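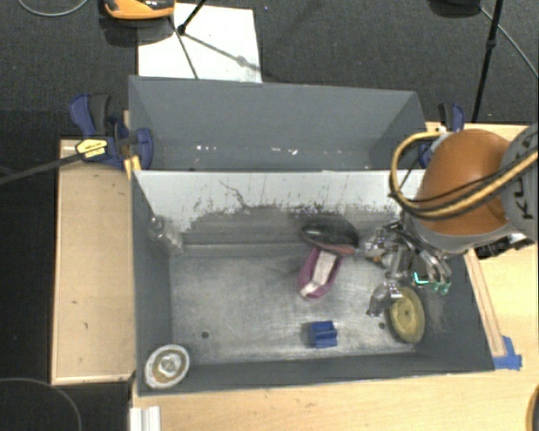 Ponduvum Hearing Portal: Public Submissions Module

Posted 17 Jul 2018 by the Publications Desk

The Ponduvum Hearing Portal is supplied to municipal councils and utility regulators that are required to receive public submissions before a decision is made. The submissions module records each written comment, assigns it a docket number and places it on the public register.

What the licence covers

One licence allows six staff accounts and up to 200 open dockets. Councils holding joint hearings may link their registers, provided that each council keeps its own licence. Closed dockets remain searchable and do not count toward the limit.

Notices of hearing are prepared from a template. The clerk enters the venue, the closing date for submissions and the matter to be heard — the notice cannot be published if any of these is left blank. Speakers' lists may be printed or exported to the Cimusier minutes package.

Support

Telephone support is available on business days. Training for clerks is offered in May at the Hedegaard office and must be booked separately.

Last updated: 17 Jul

Comments

flatcreek_clerk: Does the export keep the docket numbers? Ours were dropped in the Flondum version.

R.T.: We had 109 submissions on a rezoning matter and the register handled them well. The colour coding could be clearer.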